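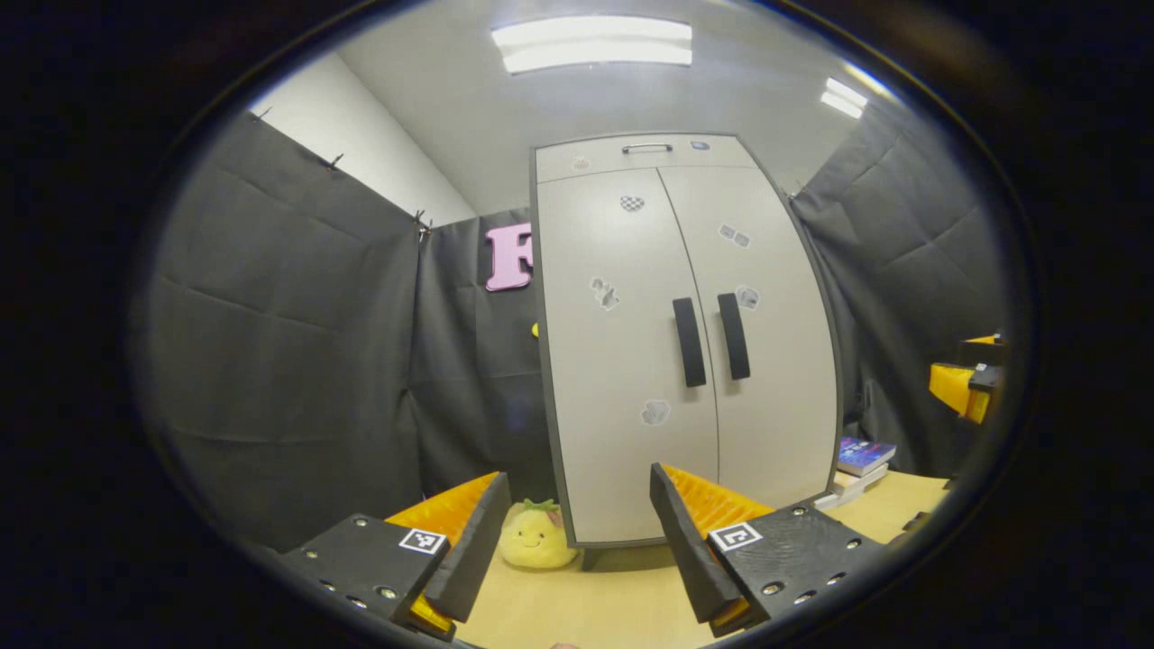 Sorin Oprea wants the word "slipped" taken out of Saturday's entry, on the grounds that a pad that slips leaves a handle where it was, and what we had was a pad that held on while the jaw stopped answering. He's right. I've changed it to "failed to release" and am writing the whole thing out again from the log.

2 min read

Notebook, Saturday, continued

Task was cabinet doors, open and close, with the two-finger hand-held gripper. Long black handles, one on each door. Grip, pull, let go, push shut.

Fault came on run 11. Right door. Jaw closed on the handle normally, door came open, trigger released, jaw stayed shut. I kept moving my hand back because I expected it to be free, and the cabinet came with me. It tipped forward onto its front edge. Sorin put his palm on the top and pushed it back. No damage to the cabinet that I can find. My wrist is sore, entered in the accident book anyway.

Worked the trigger several times with no result. Opened the jaw by hand in the end, which took more force than I liked with fingers that close to the pads.

What I found on the bench:

Return spring is fine. Swapped it for the spare and got the same behavior.

Slide on the right finger is tight in the last 3 mm of travel before full close. Left finger runs free. With both black plates off, the right slide moved freely. Put the plate back and tightened the screws, tight again. So the plate is pulling the slide out of line when it's screwed down hard.

Those plates were refitted in August when we moved the markers. I did the left one and don't remember who did the right. The Koltetti driver was set to 54 on the dial when I picked it up, and that is the setting for the bench clamps. Probably it was used for the plate as well. Can't prove it.

Backed the screws off, reseated the plate, tightened by hand in a cross pattern. Closed and opened the jaw on a piece of dowel until I got bored. No sticking. That is a bench result only, it has not been back on the cabinet.

The log was no help. It shows jaw width going to closed and staying there, and the software took that as a long grip. No warning. Urbańczyk says a check is easy: trigger open and width not changing, sound the buzzer. Asked for it before the next session.

Until then:
- cabinet gets clamped to the table at the base
- if the jaw doesn't open, stand still, don't pull
- no driver on the finger plates, hand tools only

Still open: whether the Sitthorpe unit has the same problem. Its plates came in the same Kostano order and I haven't had the covers off. Tagged it do not use.

Sorin to read this and initial.

Workshop notebook | Contact: bench desk | © the workshop group | Back to top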